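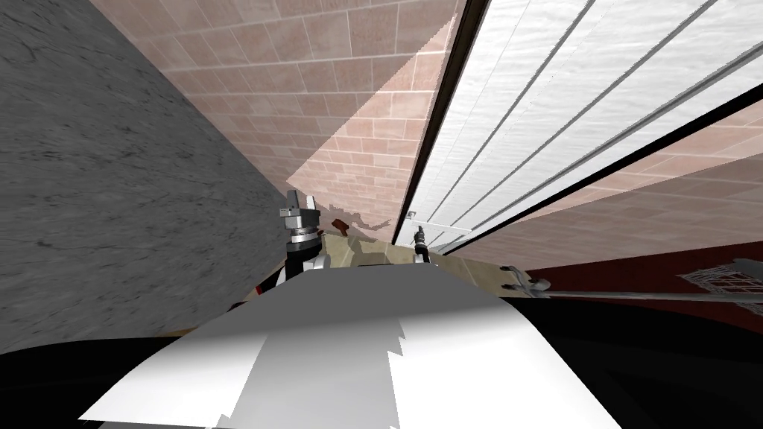 How long does it take to get the two-armed robot ready for a kitchen run?

Sixteen minutes if the gripper offsets from the last session still hold, and most of an afternoon if they don't.

Our group spent the term learning the difference. The assignment from Manuela Bellini was to take over the simulated kitchen cell, write down how it is set up, and leave it in better shape than we found it. The first part went fine. The third depends on who you ask.

What we inherited

The cell is a two-armed robot model in a rendered kitchen, with a library of utensils for it to handle. The previous group named the setup Telura and left us a text file called READ_THIS_FIRST, which told us to read a second file. The second file had been deleted in December. Ermanno wrote to its author and got back a friendly note saying that the settings were "pretty much the defaults." They were not the defaults of anything we could find.

So we started over. Ülle Šimkus took the arms, Ermanno Caruso took the grippers, Makis Kontogiannis took the kitchen and its utensils, and I took the log, a job I accepted before knowing how much there would be to log.

Daily startup

1. Load the kitchen with no utensils in it. If it won't load empty, it won't load full.
2. Send both arms to the home pose and wait until the joint readings settle.
3. Open and close each gripper 2 times. Compare the finger positions with the reference table.
4. Check the wrist angle. The left wrist should read 270 in its parked position. A reading of -90 is the same angle, as Ülle has explained to each of us separately.
5. Add the utensils one at a time, long ones last.
6. Save the state under a new name. Do not save over "good_one." Do not make a "good_one_b."

The drifting wrist

Our main repair was to the left arm. After a long run, the gripper would close a little to one side of whatever it was meant to hold. Small objects it simply missed. With the skimmer it was more creative: it caught the handle off center, and the mesh end swung out and hit whatever was nearest.

We blamed the friction settings first, mainly because they were easy to change. Makis tried 88 combinations and kept a spreadsheet of them, which is in the appendix and which he would like someone to open. None of them helped.

The cause was in the reset. When a run ended, the right arm's offsets were cleared and the left arm's were carried over, so every run began with the previous run's error already in it. Somebody had commented out one line and written "temporary" next to it. We put the line back on 19th February and the drift stopped. Finding it took three weeks - fixing it took less time than getting the file permissions.

Upkeep

The collision shapes need a look whenever a utensil is swapped. The skimmer originally had one solid box around its whole head, so anything passing near the mesh bounced off thin air. Makis rebuilt it as a flat disk with a separate handle. It behaves much better, though the handle still sticks on contact if the time step is set too large. We left the time step small and put up with slower runs.

The reference table should be redone after any change to the gripper fingers. Ermanno did this twice and disagreed with himself by a hair the second time. We used the second set.

Still open

The right arm has a small shake when it reaches far forward. Ülle thinks the gains are too high. Makis thinks it is the controller rate. They have each written half a page on this and both are attached. The next group can also have our startup file, which is called READ_THIS_FIRST and does not mention any other file.

Cinzia Ferri, for the group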